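Teaching a Gripper to Pick Up a Bottle: Project Report, Group 11
Shinji Shimada and Rin Minami

What we wanted to do

Our project is called Ledero, and the goal was simple to say: collect enough good examples of everyday picking and placing that a small learning system could copy them. We used the hand-held gripper so we could work in ordinary homes and leave the lab arm in the lab. You squeeze, the jaws close, the camera on the tool records everything, and one run becomes one example. It's a lot of fun! Rin got so into it that we had our first 400 runs before the outline was even due.

How we recorded

Each run starts with the jaws open and ends with the object set down and the hand pulled back. We kept runs short and tried to move at one steady speed, though if you watch Shinji's early ones you can see him rushing (he admits this). Between runs we changed the starting angle, the height of the approach and what stood nearby. We trained two models on the Umbridge cluster, one on tidy tables only and one on everything mixed together.

By the time we closed the set on 8th February we had roughly 2000 runs. Sorting them took longer than recording them. Primo, the script we wrote for trimming, cuts the waiting time at each end, but it kept cutting into slow approaches, so we went back and fixed those by hand.

Clear objects

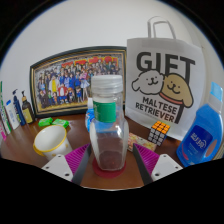
Transparent things were the part of the project we enjoyed most, and also the part we got wrong first. Our early bottle runs used plain backgrounds, and the model trained on them did badly as soon as the table filled up. So we started leaving the surroundings busy. With a clear bottle, the background comes right through the wall: the blue container behind this one colors part of it, and the dark red coaster shows through the base. The green label is the one area that stays the same from every side, and we suspect the model leans on it too much. We want to test that with the label peeled off.

What comes next

Our adviser, Dr. Hattori, asked for more runs where the grasp fails and the person tries again. We had been throwing those away, which we now regret. In April we'll record a new batch with retries kept in, plus more glassware, and train both models again from scratch. Rin has already started a list of cups.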